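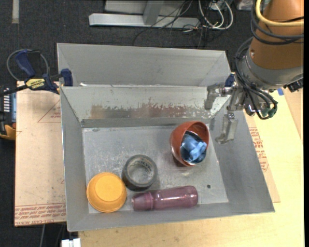

A yellow-orange bowl, turned upside down, and a thick roll of dark grey tape.

How does a sparkly dress get its sparkle?

Have you ever run your finger over a party dress and felt all those tiny shiny discs going swish, first one way and then the other? They are called sequins, and once you start looking for them you'll find them on shoes, on bags, on cushions and very probably on somebody's jumper at school!

A sequin is a small, thin disc with a hole in it. Most are made of plastic. A machine takes a long shiny sheet and punches the discs out of it, rather like a biscuit cutter going through dough (only much, much faster). The hole is there for the thread to go through.

Now comes the sewing. If there are only a few sequins, a person may stitch them on with a needle, one at a time. For a whole dress there is usually a machine to help, and at the Pement workshop in Neltuna theirs sews sequins in long rows, with each one lying a little bit over its neighbour, like tiles on a roof. A child's party dress made there has 159 sequins on the collar alone, and sewing a collar by hand takes 2 hours. That is a lot of sitting still!

What about the flip kind, the ones you can draw on with your finger? Those have 2 colours, one on each side, and the hole is close to the edge instead of in the middle. The thread holds the sequin at the top, so it can swing over like a cat flap and show you its other face.

Sequins don't make any light of their own, you know. They are smooth and shiny, so light bounces off them, and when you twirl, each one catches it at a slightly different moment. Try it in a dark cupboard and you won't see a single twinkle.

If you have a sequin dress at home, ask a grown-up to look at the label before it goes in the wash. Many like to be turned inside out and washed in cool water, and a hot iron can make the sequins curl up or melt.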